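Textilpflege und Haushaltswäsche
Handout zur zweiten Sitzung, Stand 17. November 2022

1. Fasern und ihr Verhalten

Baumwolle besteht fast vollständig aus Zellulose. Sie nimmt viel Feuchtigkeit auf, verträgt Hitze und wird im nassen Zustand etwas fester. Leinen verhält sich ähnlich, knittert aber stärker. Polyester nimmt kaum Wasser auf und verformt sich bei zu heißem Bügeln dauerhaft. Wolle und Seide sind Eiweißfasern und vertragen keine stark alkalischen Waschmittel.

Neben der Faser zählt die Konstruktion. Gewebe hat Kette und Schuss und dehnt sich in Fadenrichtung wenig. Maschenware gibt nach und verzieht sich leicht, wenn sie nass am Saum aufgehängt wird. Dünne Stoffe prüft man vor der Wäsche gegen das Licht — Fehlstellen und ausgedünnte Bereiche fallen dann sofort auf.

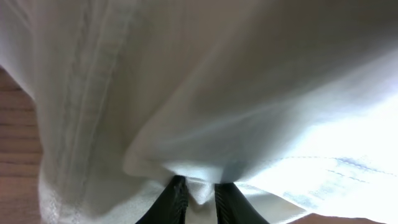 Abb. 1: Dünner weißer Stoff im Faltenwurf, leicht durchscheinend.

2. Historischer Hintergrund

Das Haushaltsbuch aus Fladstead, das uns in Abschrift vorliegt, beginnt 1835. Es verzeichnet 762 Wäschestücke, getrennt nach Leib-, Bett- und Tischwäsche. Gewaschen wurde in großen Abständen, im Sommer mit anschließender Rasenbleiche. Der Eintrag für Juni nennt 34 Laken und den Lohn für zwei Wäscherinnen. Eingeweicht wurde über Nacht in Aschenlauge, danach folgten Kochen, Reiben und mehrfaches Spülen.

In Zernthorpe ist eine eigene Mangelstube belegt. Die Stücke wurden leicht feucht gemangelt und auf einem langen Tisch gelegt. Für das Legen galten feste Maße, die sich nach der Tiefe der Schränke richteten.
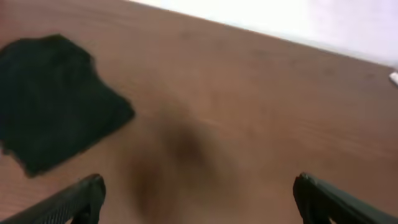 Abb. 2: Tischfläche aus Holz vor weißer Wand.

3. Legen und Lagern

Zum Legen braucht man eine glatte, saubere Fläche, die größer ist als das Wäschestück. Oberteile zuerst ausstreichen, dann die Ärmel einschlagen, dann die Länge falten. Vollständig trocknen lassen, bevor etwas in den Schrank kommt. Restfeuchte führt zu Stockflecken, die sich aus Baumwolle nur schwer entfernen lassen. 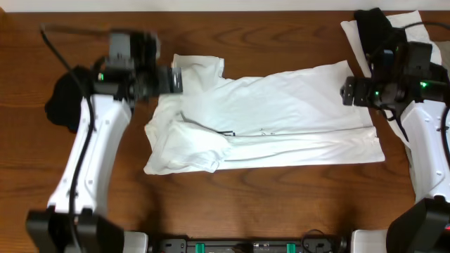

4. Sortieren nach Farbe

Weiße, helle und dunkle Stücke werden getrennt gewaschen. Dunkle Baumwolle gibt vor allem in den ersten Wäschen Farbstoff ab, und schon eine einzelne Socke kann eine Trommel Weißwäsche vergrauen.
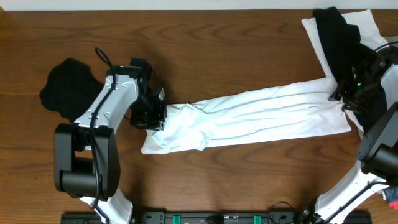
Vergrauung hat aber auch andere Ursachen: zu wenig Waschmittel, zu hartes Wasser, eine überladene Trommel. In der Übung Plerkmont vergleichen wir Probestreifen aus beiden Verfahren. Die Auswertungsbögen nach D'Souza bitte ausgedruckt mitbringen.

Zur Vorbereitung: Abschnitt 2 lesen und die Pflegeetiketten von zwei eigenen Kleidungsstücken abschreiben.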